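Coats and Blankets: Where We Stand

The Testesstead coat drive opened in October 2026 and runs until the Saturday before Thanksgiving. As of this issue we have 103 coats, most of them adult sizes. We also have 17 blankets, which is more than we had room for, so please hold any blankets at home for now. Children's coats are what we are short of, above all sizes 4 to 8.

Coats can be left at the front desk on Stiltimine Road during opening hours. Please do not leave bags outside the door overnight. Two bags were rained on last week and everything in them had to be washed again.

We ask that coats come to us clean. Last year we took in a good many that were not, and the washing took more time than the sorting did. If you don't have a washer, Hoàng Cleaners will take drive coats at no charge on weekday mornings. Tell them it is for the coat drive and they will put a green tag on it. They can't take leather or suede.

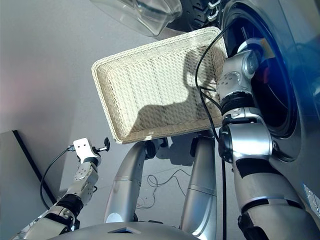

Renata Troncoso writes that she would like us to say something about down coats, as she ruined one last year by hanging it up wet. The filling went to the bottom and stayed there. Her advice is to dry it on low with two or three clean tennis balls, stop every half hour to break up the clumps by hand, and not to call it dry until the seams are dry too. She says hers took most of an afternoon.

We would add that pockets should be emptied before anything else. So far this year we have found keys, a retainer, a library card and a check made out to a dentist. The keys are on a ring with a blue plastic fish and are at the front desk. Please ask for them if they are yours.

Missing buttons are fine. We have a full jar of them and people who like to sew. Broken zippers are harder. If the zipper has come off its track at the bottom, send the coat along with a note pinned to the sleeve. If teeth are missing, it needs a new zipper, and we can only do a few of those. Torn linings can be mended if the tear is along a seam.

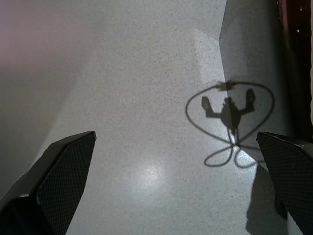

The speckled floor.

Sorting will be on two evenings in November, both at the Nekamstead hall, starting at 6:30. Oanh Bạch has the sign-up sheet. We need people to check sizes, pin tags and carry racks up from the basement – the elevator is still out, so carrying means stairs. Children are welcome if they come with an adult. There will be soup.

The hall has space for up to 200 coats on racks. If we go past that, we will move adult coats out early and keep the children's sizes for the giving day.
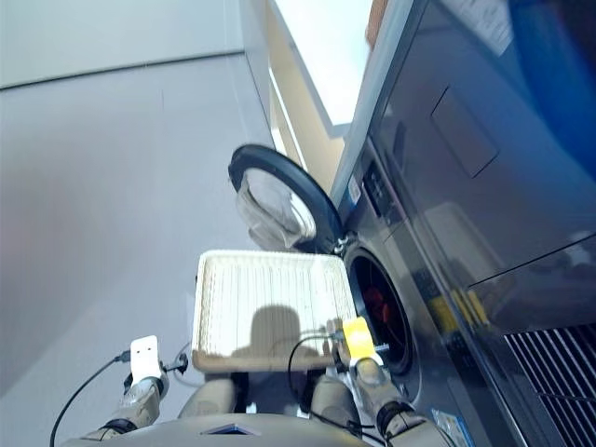 Several people have asked about washing wool. Most wool coats should go to the cleaner, and the label inside will say so. Some blends can be washed at home on cold with a small amount of mild soap and then dried flat on a towel, out of the sun. A front-loading washer like the one in the photo is usually easier on a heavy coat than a top loader with a post in the middle. Close the zipper, turn the coat inside out and wash it alone. Waterproof shells should be done without fabric softener, which leaves a coating and spoils the finish. Take off fur or fake fur trim if it unsnaps, and pin it in the pocket once the coat is dry so it gets to us with the right coat.

Hats, gloves and scarves go in the small bin beside the desk. Gloves should be in pairs, clipped or tied together. We can't use boots this year.

To sign up for a sorting evening, see Oanh or leave your name and number at the desk by the end of the month.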